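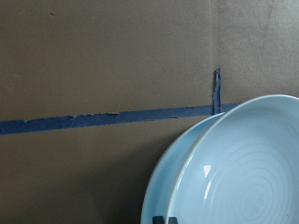
Samer Chamoun reckons the blue tape should come down before we paint, because it'll only lift more if we leave it till October. Fair point, and he did say it twice!

8/30/21. So, the wall. I still like the brown (the warmer side more than the greyish bit), but the tape edge has gone ragged along the top and I'd want a cleaner line for the bowl shelf. Going to try the Flarnon roll next, pressed down with a thumbnail, and pull it slowly this time. Light blue bowl stays, it looks lovely against that colour. Mirani sample pot is 63 on the card, must write that on the lid. Ask about 800 grit.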